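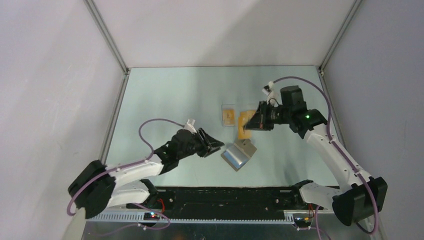
Cell notes for Skelitz

Skelitz is our two-arm tabletop cell, and these notes cover how I set it up and keep it running. They ship with the Karkberg card-handling recordings, so if you only came for the data, skip to the last section. Last edited Monday, January 27, 2020.

What's in the cell

Two arms bolted to the front edge, a pale table between them, and plain panels on three sides. There's a camera at each wrist and a fixed one looking at the whole table. The task props are small and fiddly on purpose - plastic cards, a clear tray, a snap pouch, little boxes and packets.

Before you power up

Walk the purple cables first! Each one should run along the forearm and over the elbow with a nice fat loop left at the bend. I pulled one too tight in December and lost a whole afternoon to a wrist camera that kept dropping out. Then look at the wrist views with a shiny card in the tray and the grippers open.

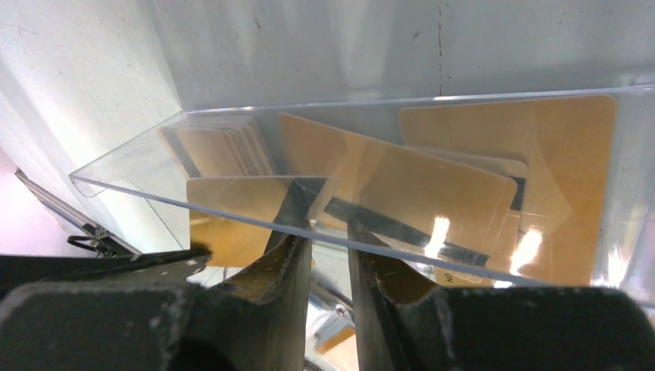 If glare is eating the edges of the cards, turn the lamp down a notch and check again before you touch any camera settings. I've gone the other way round too many times (the settings never stay where I put them, and the Gronum config resets exposure on every restart anyway).

Looking after the fingers

1. Wipe the fingertips with a dry cloth every 40 episodes. Scuffs are fine, grit is not.
2. Close each gripper slowly and watch the tips come together. If one side leads, loosen that finger, nudge it and retighten.
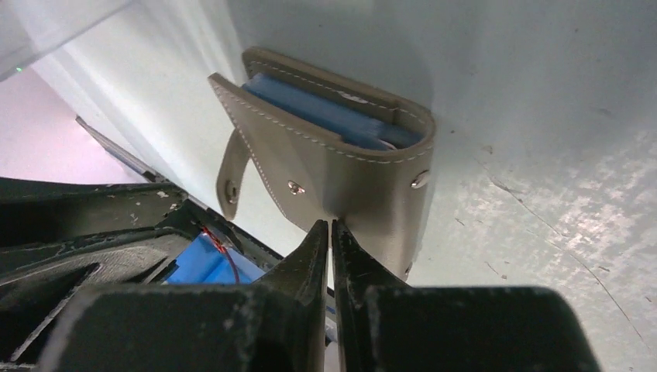
3. Re-zero both grippers after any finger work, then run the Haddadin warm-up script for 10 minutes.
4. Bring both arms to the middle at low speed, with a hand on the stop button. You want the grippers close over the table without the wrists touching.

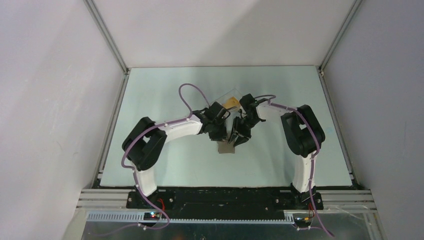
The recordings

There are 3583 episodes in this release, capped at 300 seconds each. I threw out anything where a cable snagged. Rami Shboul wrote the logger, so timestamp questions go to him - everything else about the cell can come to me.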